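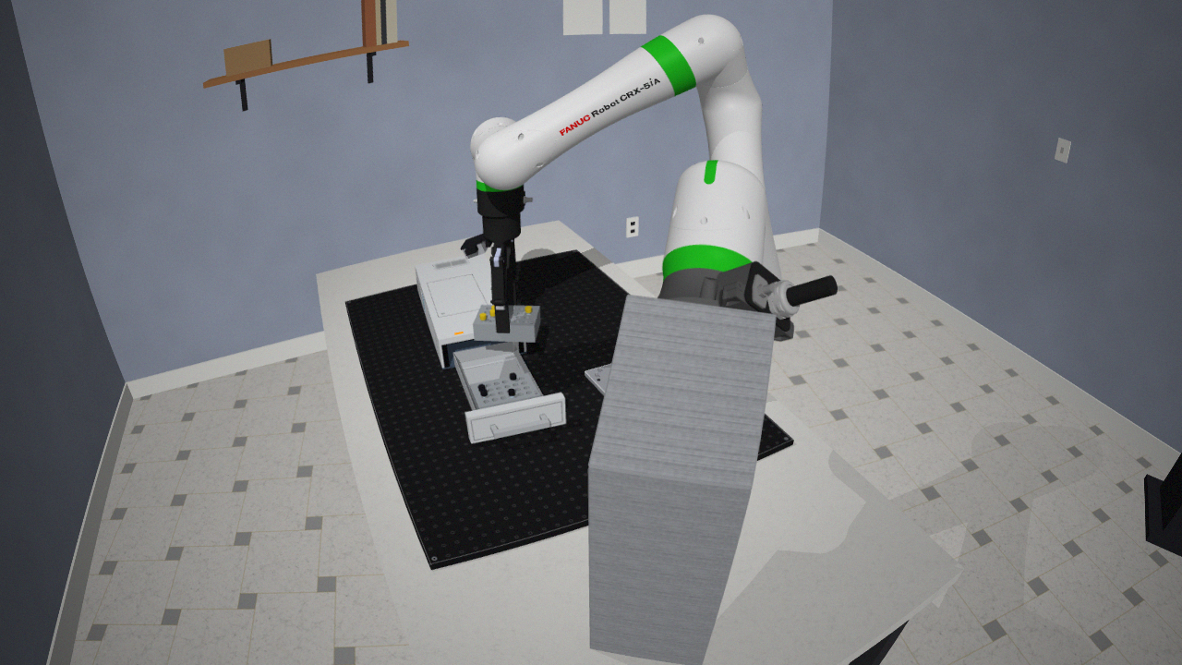
Why do we have elbows?

Bend your arm. Now straighten it. Bend it again! You've just used one of the busiest joints in your whole body, and you probably do that thousands of times a day without giving it a thought.

Let's find out what is going on in there.

What is a joint?

A joint is a place where two or more bones meet. Some joints hardly move at all, like the wiggly lines where the bones of your skull fit together. Others move a lot. Your shoulder can swing your arm in a big circle, and your neck can turn your head to look at whoever just came through the door.

Your elbow is mostly a hinge joint. Think of a door. It opens and it shuts, but it can't fold up or spin on the spot. Your knee is mostly a hinge too, and so are the two joints further along each finger.

Try this: walk like a penguin

Keep both arms completely straight and try to do these things:

Scratch your nose.
Put on a hat.
Eat a slice of apple.
Clean your teeth (no paste, please, or you'll be wiping the mirror all afternoon).

Tricky, isn't it? Your hand is stuck out at the end of a long stick and it can't get back to your face. The elbow lets your hand come close to you or go far away, and that is a very useful thing for an animal that likes snacks as much as we do.

Three bones, one elbow

Three bones meet at your elbow. The top one is the humerus, which runs down from your shoulder. The other two are side by side in your forearm, and they are called the radius and the ulna. The ulna is on the little finger side and the radius is on the thumb side.

Feel the pointy bit at the back of your elbow. That's the end of your ulna! It hooks round the end of the humerus like a spanner round a bolt, and it helps stop your arm bending backwards.

Now for something really clever. Hold your arm out with your palm facing the ceiling, then turn your hand over so your palm faces the floor. Your elbow didn't bend, but your forearm twisted. When you did that, your radius rolled across your ulna so the two bones made a long, thin X. Turn your palm up again and they go back to lying side by side. You need that twist every time you turn a key or pour water out of a jug.

Muscles can only pull

Bones can't move by themselves. They need muscles, and muscles have a funny rule – they can pull, but they can't push. So they often work in pairs.

The muscle at the front of your upper arm is your biceps. When it gets shorter, it pulls your forearm up and your elbow bends. The muscle at the back is your triceps. When that one gets shorter, it pulls your arm straight again. While one is pulling, the other can relax and stretch out.

Put your left hand on top of your right upper arm and slowly bend your right elbow. Can you feel the biceps getting fatter and harder? Now lean on a table and press down with your right hand. That time it's the triceps doing the work.

Ouch! The funny bone

Have you ever banged your elbow and felt a horrible fizzy tingle run right down to your little finger? People say they've hit their funny bone, but it isn't a bone at all. It's a nerve.

Nerves carry messages between your brain and the rest of you. Most of them are tucked away under muscle or fat, but the ulnar nerve passes through a little groove on the inside of your elbow with hardly anything except skin to cover it. Bump it and it sends a whole jumble of signals at once. Give it a minute or so and the tingling usually fades.

Do animals have elbows?

Lots of them do! Look at a dog's front leg. The elbow is high up, close to the chest, and it points backwards. The joint lower down, which looks a bit like a knee, is really the dog's wrist.

Birds have elbows in the middle of their wings, and they bend them to fold their wings away. Bats have them as well. Even whales have elbow bones hidden inside their flippers, although they can't bend them the way you can.

An octopus has no bones at all, so it has no proper elbows. But when it grabs some food, it can stiffen parts of an arm and make bends in it, a bit like ours, to bring the food to its mouth. When it has finished, the bends disappear and the arm goes floppy again!

Words to remember

Joint: a place where bones meet.
Hinge joint: a joint that mainly bends and straightens.
Humerus: the bone in your upper arm.
Radius and ulna: the two bones in your forearm.
Biceps and triceps: muscles that bend and straighten your elbow.
Nerve: a pathway that carries messages around your body.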